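The Slow Return of Dyeing at Home

When I first came to Camargo, I knew only that the town was once famous for its blue. My neighbor told me that the river used to change color below the mill. Older people still say "a Camargo morning" for a sky which is pale and a little gray. The mill is closed for a long time already, but the blue has started to come back, this time from kitchens and back yards.

The person most people send you to is Rhodri Hopkin. He has a small workshop called Indulel, on the upper floor of an old bakery, and he has been dyeing cloth there for 18 years. He speaks quietly and answers a question only after he has finished what his hands are doing.
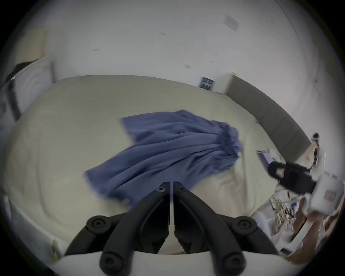 His indigo vat stands in the warmest corner, where the bread ovens were. He feeds it with bran and a little lime, and he smells it every morning before coffee. A healthy vat, he told me, smells like a farm after rain. A tired one smells of almost nothing, and then he leaves it alone for two days and covers it with a blanket.

Most beginners want a dark color at once. They keep the cloth in the vat for too long, and they are disappointed when much of the blue washes away in the sink. Hopkin teaches short dips, with time in the air between them. The cloth comes out green and turns blue while you hold it, and I must say that I never became used to this moment.

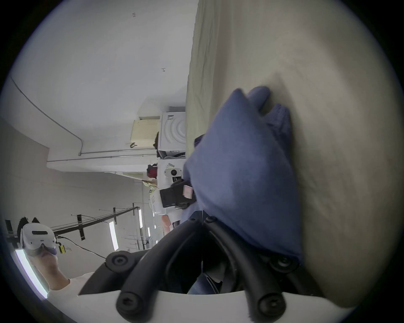 What to dye first

Hopkin gives every new student the same advice: begin with something old. Cotton that was washed many times takes the color more evenly than cotton from the store, which often has a finish on it. Pillowcases, worn napkins and the back of a shirt are all good. Polyester will stay as it was, and a mixed fabric will give you a weak, dusty shade.

Before dyeing, the cloth must be washed in hot water with soda and then rinsed well. His students do not like this part. One woman from Notach, the next village, brought tablecloths from her grandmother and washed them for a whole weekend — the water was still yellow at the end. She dyed only one of them. The others she now likes too much as they are. 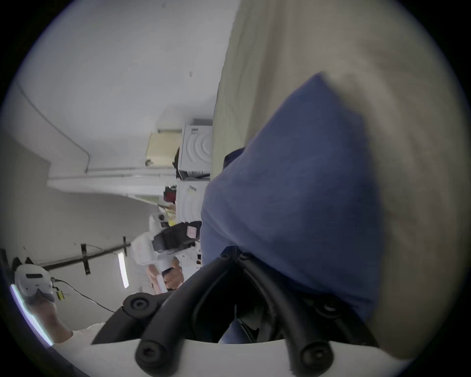
Living with the color is a different question. Indigo sits on the surface of the fiber, and for the first months it can rub off on other things, so Hopkin tells people to rinse until the water is clear and to wash the piece alone. Many of us want blue next to cream, as with the blue piece lying against beige fabric here, and this pairing is kind to the eye but needs some patience. I kept my own first cushion cover on a kitchen chair until October before I allowed it near the bed.

In the town library there is a sample book from the mill, with 463 small squares of cloth glued on gray paper. The names are written under them in brown ink. My favorite is "Stellance," a blue so light that I took it at first for white. Hopkin has tried to repeat it and came close two times, he thinks, but the old paper may have changed the sample, and the recipe was never written beside it. He plans to try again when the river is low and the water is softer.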